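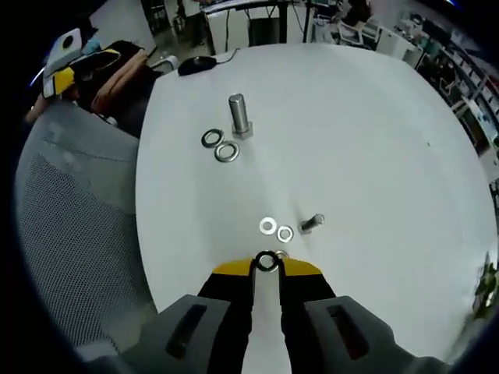
Signe Tveit fixed her first bicycle at 39, and she still grins when she talks about it. "It was my brother's old three-speed, and I had grease up to my elbows!" Now she rides it all over Revdale, six miles to work and six back, even in January.

Her favorite stretch is the river path on a Saturday morning. "You smell the bakery before you see it," she says. "I always stop. Always!" Next summer she wants to ride to Wositz with her friend Tuva Lundgren.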